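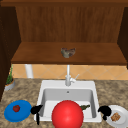 图5-1 厨房水槽仿真场景。红色球体位于两根黑色夹爪手指之间,手指与球体尚有间隙。

第五章 仿真任务包的选型与验收

5.1 本章内容

前四章讲了机械臂的运动学、夹爪的类型和相机标定。从本章开始,讨论怎样为一个抓取项目选择现成的仿真任务包。所谓任务包,指供应商打包出售的一组虚拟场景、物体模型、任务脚本和评分程序。买方把自己的控制策略接进去,就可以在没有实体机械臂的情况下进行训练和测试。

本章以Kolla厨房任务包为主要案例。该产品由Natska公司开发,按席位授权,教学版与商用版使用同一套场景文件,区别在于并行运行的数量。作为对照,第5.4节还会用到Tidulwood任务包,它的场景较少,但物体的接触参数全部开放,可以逐项修改。

学完本章,读者应当能够读懂任务包的说明书,能够根据项目需要列出验收项目,并能独立完成一次基准测试。

5.2 任务包的组成

Kolla厨房任务包的标准版包含16个场景,每个场景配有若干取放任务。场景分为水槽、灶台、餐桌三类。图5-1属于水槽类:台面为花岗岩纹理,中间是白色水槽,槽内有一根绿色的长形蔬菜;左侧的蓝色盘子里放着一个小番茄,右侧的白色盘子里放着一块方形烘焙食品。这一类任务的难点在于水槽有深度,手指进入槽内时容易碰到槽壁,规划路径时要把槽沿的高度计算在内。

任务包的文件分四个目录存放。

场景目录保存家具、墙面、台面和光源。这些内容在运行中一般不变,更换光照时只需改动其中一个配置文件。

物体目录保存可抓取物体的网格、贴图和物理参数。物理参数包括质量、摩擦系数和恢复系数。采购时应当检查这一目录是否允许用户添加自己的模型。有些低价授权只开放读取,项目做到一半才发现无法加入新物体,返工的代价很大。

任务目录保存初始位置的取值范围、目标条件和时间上限。时间上限以仿真步计算,水槽类任务的默认值为300步,超出即判为失败。

评分目录保存判定程序和日志模板。判定程序读取物体的位姿,与目标条件比较后给出结果。它不读取图像,因此渲染质量的好坏不影响得分,只影响以图像为输入的策略。

5.3 选型时应核对的项目

说明书上的场景数量是最容易比较的数字,参考价值却有限。两个场景如果只是换了墙砖颜色,对策略的考验相差不大。建议按下列顺序核对。

第一,夹爪模型。任务包自带的夹爪与实际使用的夹爪在开口宽度、指长和指尖形状上是否一致。Kolla提供11种夹爪模型,其中两指平行夹爪占多数。若所用型号不在其中,可以向供应商提交尺寸图定制,费用另计。

第二,相机位置。腕部相机与固定相机得到的图像差别很大。腕部相机离物体近,手指常常占去画面的一部分;固定相机视野稳定,但机械臂会遮挡目标。项目用哪一种,就应在哪一种视角下验收。

第三,物体的形状分布。球体、圆柱体、薄片和不规则软物对夹持的要求各不相同。球体与平行手指的接触面积小,闭合时若中心没有对准,球体会从一侧滚出。薄片贴在盘面上,手指难以伸到下方。任务包中若只有方块和圆柱,测得的成功率会偏高。

第四,随机化的程度。初始位置、光照和贴图应当能够分别开关。调试阶段一般全部关闭,待策略稳定后再逐项打开。三项绑定在一个开关上的产品,出了问题不易查找原因。

第五,日志。每次运行应记录随机种子、关节轨迹、夹爪开度和判定结果。缺少随机种子的日志无法复现,验收时可以直接退回。

5.4 基准测试的做法

本书采用Grabowska测试流程,全部习题中的数据均按此流程取得。流程规定,每个任务运行1,000次,种子从零开始依次递增,中途不得更改参数。成功、超时、碰撞分别计数。碰撞中断的运行仍计入总次数,不得剔除后重跑。

测试前应先做一次空跑,即让夹爪在不抓取任何物体的情况下走完轨迹,检查关节限位和碰撞检测是否工作正常。空跑的日志单独保存,与正式结果一并提交。

在Kolla和Tidulwood上做对照时,须把两者的仿真步长调成同一数值。Tidulwood的默认步长较短,同样的步数对应的时间也较短,直接比较会使它的超时次数偏多。步长的修改方法见附录B。

下一节从水槽类任务开始,先给出坐标系的定义,再说明怎样由物体位姿计算夹爪的预抓取位置。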